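How to Read a Lawyer's Fee Agreement Before You Sign It

Most people spend more time reading the terms on a rental car than they spend on the agreement that hires their lawyer. I understand why. You are worried, the office is quiet, somebody slides the pages across the desk and says it's all standard. Treat that word with suspicion. There is no single standard agreement, and the one in front of you was written by the side that gets paid.

I'll use a made-over version of an agreement from a small office, Bramwell, that a reader sent me last September. The case was a misdemeanor. The agreement ran to several pages and the important parts were near the back. What follows is general information. Rules differ from state to state, so check yours.

Step 1. Find out what you're buying

Look for the paragraph headed "Scope" or "Services." It should name the charge and the court, and it should say where the work stops. "Representation in the matter" is too loose for my taste. Does it cover the bail hearing? Motions? A trial? An appeal almost never comes with the price, and plenty of flat fees end the moment a trial date is set. The Bramwell agreement stopped "at disposition or trial setting, whichever is first." The client had assumed the opposite.

If the scope doesn't match what you were told across the desk, ask for it to be rewritten. A promise made out loud is hard to prove later.

Step 2. Work out which kind of fee it is

Flat fee: one price for a defined piece of work. Fine, if Step 1 checks out.

Hourly: ask for the rate of every person who may touch the file, including paralegals. Ask what the smallest unit of billing is. A two-minute phone call billed as a quarter of an hour adds up fast. At $303 an hour, that call costs you more than $75.

Advance deposit, often called a retainer: you pay up front and the office draws the money down as it works. Ask where the money sits in the meantime and how often you'll see a statement. Every 30 days is a reasonable thing to ask for.

Contingency fees are generally not allowed in criminal cases. If somebody offers to take your criminal case for a bonus on acquittal, leave.

Step 3. Distrust the word "nonrefundable"

Many states limit or forbid fees that are kept no matter what, and the word still turns up in agreements. It may not mean what it says. Ask in writing: "If I end this agreement next week, what do I get back?" A decent lawyer answers in a sentence or two. A long speech about how busy the office is doesn't count as an answer.

Step 4. Hunt for the extras

Filing fees, experts, investigators, travel and copies are usually on top. None of that is sinister by itself. What you want is a ceiling – something like "no single expense over $100 without the client's written approval." Write it in the margin, and have both sides initial it.

Step 5. Check who will stand next to you in court

The name on the website and the name on the agreement may not be the person at your hearing. If you are hiring a particular lawyer, the agreement should say so. Otherwise you may meet your attorney in the hallway. 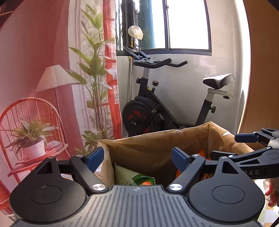

Janelle Ocampo wrote in to say that Step 5 is unfair to small offices, where a colleague covering a routine setting saves the client money and keeps the case moving. I'll grant her the routine settings. She also said clients should be told ahead of time who is covering, and on that we agree. I'd still want it on paper, with hearings on motions and the trial itself kept for the lawyer you chose.

Step 6. Read how it ends

You can generally fire your lawyer. Your lawyer can usually withdraw too, though once a case is in court that often takes the judge's permission. Look for what happens to your file and any unused money. The Bramwell agreement charged $49 for "file closing and release." I'd ask for that line to come out.

Step 7. Take it home

Ask for a copy and read it somewhere else. If your court date is close, an hour in the car will do. Get answers by email and keep them with the signed pages, along with receipts for everything you've paid.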